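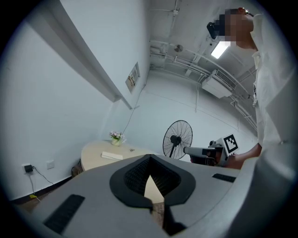

Chapter 4
Notices on the Wall

Before we study how to furnish a shared workroom, we must look at its walls. A plain white wall makes a small room feel larger, and it also makes every printed sheet easy to find. For this reason many designers leave the walls almost empty and hang only one small framed notice.

In this chapter you will learn where to hang such a notice, what size of letters to choose, and how to light it. A beam or a ledge can throw a soft shadow on the wall under it - students often forget this when they draw the plan at noon and the room is used at six in the evening.

We will follow the work of Apinya Jitpraphai, who planned the workrooms of the Rattanakul building. Her first notices had about 50 lines of text each, and people passed them without reading. She rewrote them in larger letters and kept only the rules that visitors needed at the door.

Key words: ledge, frame, margin, reading distance, eye level

4.1 Choosing the Height

Measure from the floor to the middle of the frame, and write this number on your plan before you choose the frame itself.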